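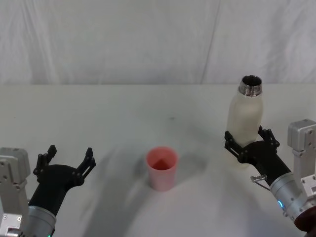 We closed on the condo in Dullden. I keep typing that sentence to people and then looking at it for a while, because for most of the summer I was pretty sure I'd be writing a very different kind of post, the kind where I tell you all that renting is fine and we love our landlord. (We did like our landlord. He was a decent man with a terrible boiler.)

A few of you asked how it went and I promised a proper write-up, so get a cup of tea, because I am not going to be brief.

For anyone new, we'd been looking in Wekwood for well over a year. Wekwood is where my sister is, it has the good bakery, and it's where every other couple our age seems to want to be, so the prices had gone to a place we couldn't follow. We put in two offers there. The first one we lost to somebody paying cash. The second we lost by so little that I sulked for a week and wouldn't walk down that street, which was silly as it's the street the bakery is on.

It was our agent, Ye-rin Byun, who talked us into Dullden. I didn't want to go! I had a picture in my head of the old warehouses and the big road and not much else, and that picture was ten years out of date. She drove us out on a gray morning and parked by the river, and we just walked for an hour before she showed us a single apartment. There's a little library, and a hardware store where the man will cut you one key and chat about it for fifteen minutes, and a long path by the water with benches on it. By the time we got to the building I was already half gone, which I suspect she knew perfectly well.

The building is called Hidis. I have no idea why and neither does anyone on our floor. It's an older place, 127 units, brick on the outside, with an elevator that thinks hard before it moves. Ours is number 17 and it looks over the back, toward the trees. The kitchen is small. The bedroom is bigger than it needs to be, and there's a closet in the hall so deep that my husband stood inside it with the door shut to see if I'd find him. I did not find him for quite some time.

Now, the part I wish I'd paid more attention to early on is the monthly fee. When you're looking at asking prices all day, your eyes slide right over the fee line as if it were small change, and it really isn't. Ours is $165 a month, which covers water, trash, the elevator and the hallways. We looked at another place down the road that was cheaper to buy but had a much higher fee, plus a roof that everyone in the building was being politely vague about. Ye-rin asked for two years of meeting minutes from both buildings before she'd let us talk about offers. I read every page. They were mostly about bicycles -- who may keep one where, and for how long -- but buried in the middle of the other building's stack was the roof, over and over, with the estimate going up each time. So ask for the minutes, even if you end up knowing far more about strangers' bicycles than you'd like.

The inspection turned up a slow drip under the bathroom sink and one window that wouldn't latch. The sellers fixed the window and took a little off the price for the sink, and we were happy with that. The bank was the slow part. They wanted the same pay stub from me three times, and the third time I sent it with a very cheerful note.

We signed on 10/27/23, in a stuffy office above a dentist, and I wrote my name so many times that it stopped looking like a name. Then they handed us an envelope with two keys in it and a mailbox key the size of my fingernail. We went straight over and ate noodles on the living room floor with our coats on, as we hadn't sorted out the heat yet.

The movers come in November, so for now we're going back and forth with the car, a few boxes at a time. I've painted one wall of the bedroom and already want to change the color. My sister has forgiven us for not being in Wekwood, or says she has, and she's bringing bread on her first visit. If any of you have thoughts on curtains for a very wide window, please leave them in the comments. I've measured it twice and got two different answers.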